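Pretorius Stota 11 Stage Fan Speed Controller
Product code: 741
Category: Live production / Stage air and effects control

Overview

The Stota 11 is a rack-mounting controller for the fans used with haze and low fog on concert stages. It sets fan speed from a front panel encoder or from a lighting desk over DMX, and it holds the set speed when the mains supply sags under heavy load. The unit was developed for heavy music touring, where haze output is high, stage volume makes it hard to hear whether a fan is running, and changeovers between bands are short.

One unit drives up to four fans on separate outputs. Each output has its own start address, its own upper and lower speed limits and its own fault lamp. Outputs can also be linked in pairs, so that upstage left and upstage right follow a single channel on the desk.

Speed control

Fan speed is closed loop when a fan with a tachometer lead is fitted. The controller compares the returned speed with the requested speed and corrects the output until the two agree. Fans without a tachometer lead can be used in open loop mode, in which case the fault lamp reports loss of current only.

The ramp time sets how quickly a fan moves from one speed to another. Short ramps suit punctuated effects on a drum hit or a breakdown. Longer ramps are better for continuous haze, as an abrupt change in airflow leaves visible bands in the beams. The factory setting is the longest ramp.

Each output has a minimum speed below which the fan will not be driven. If the desk sends a value lower than the minimum, the output switches off. This prevents motors from stalling with power applied. The minimum is found automatically by the set-up routine and can be raised by hand, but it can't be lowered.

DMX operation

The unit takes one channel per output in basic mode and two in extended mode. The second channel in extended mode controls ramp time. Loss of DMX can be set to hold the last value, to switch all outputs off or to go to a stored speed. The stored speed is entered from the front panel and is kept when the unit is unpowered.

A locking menu prevents changes at the rack during a show. To unlock, hold the encoder down until the display stops flashing. The emergency off input works whether or not the menu is locked, and overrides DMX in all modes.

Construction

The case is folded steel with a black powder coat. All connectors are on the rear, apart from a spare DMX input on the front for use at festivals where the house rack can't be reached from behind. Air is drawn in at the left side and leaves at the right. Leave both sides clear. A washable filter is fitted behind the left side panel and can be removed with the unit in the rack.

Specification

Outputs: 4, individually fused
Maximum load per output: 1000 W
Control: DMX512, front panel, emergency off contact
Maximum ambient temperature: 40 °C
Rack height: 2U
Display: two-line, backlit
Mounting: standard 19 inch rack, rear support recommended for touring
Use: indoor, or outdoor under cover

Supplied with the unit

Mains lead
Rack screws and washers
Spare fuses
Spare filter
Printed manual

Options

Rear support kit
Tachometer extension lead
Remote emergency off button with cable
Transit lid for the Bistden shallow rack case

Band and crew clothing

The Tomham trade counter also stocks plain sweatshirts and T-shirts for tour printing. Garments are sold blank, by the carton or singly, and can be added to an equipment order without a separate delivery charge. 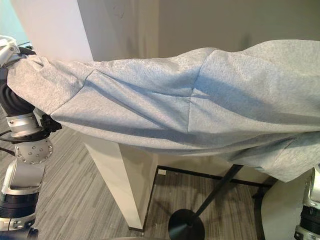 Sweatshirt, heather grey.

Compatibility

The Stota 11 works with all current Pretorius stage fans. Older fans with a three-pin control lead need the adaptor, which is ordered separately. It must not be used to supply haze machines, fog machines or any other heating load. The outputs are designed for fan motors, and a heater connected to them will blow the output fuse and may damage the driver board.

Firmware

Units shipped before September need a firmware update to use linked outputs together with extended mode. The update is loaded through the service port on the rear panel. Stored speeds and limits are erased during the update and should be written down first. After updating, run the set-up routine again with all fans connected and unobstructed.

Ordering and service

Order by product code from the Tomham trade counter or from the Bistden hire depot. Repairs are handled at Bistden only. Units sent for repair should be removed from the rack and packed with the mains lead but without the rear support kit. Please include a note of the fan models in use and the DMX mode selected when the fault appeared.

Page last revised: August 27, 2018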